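Reading time: 2 min

Fitted cover wrinkles on the mattress after every wash

plorkmont_5
The mattress cover on our bed goes on flat and is wrinkled again by morning. The bed has an upholstered headboard, so I can't get my hands down behind that end. Cover is cotton, washed at 60. Is it the size or the way I put it on?

Fullow
Probably size. Measure the depth of the mattress and compare it with the pocket depth on the label. A pocket 2 cm too deep leaves slack on top.

Fit the two headboard corners first - pull the bed out from the wall if you need to - then the foot corners on the diagonal.

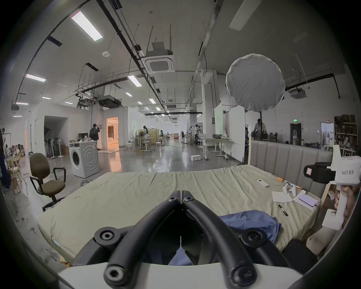
Clear everything off the bed before the last pull. Tuck the long sides from the middle outwards and smooth towards the foot. Elastic straps under the corners will hold the slack if you don't want to buy another cover.

wurnamari700
Mine did this. Wash at 40 and don't tumble dry, the elastic goes. I never iron it.

Contact | © 2018 Poduval Home Help | Back to top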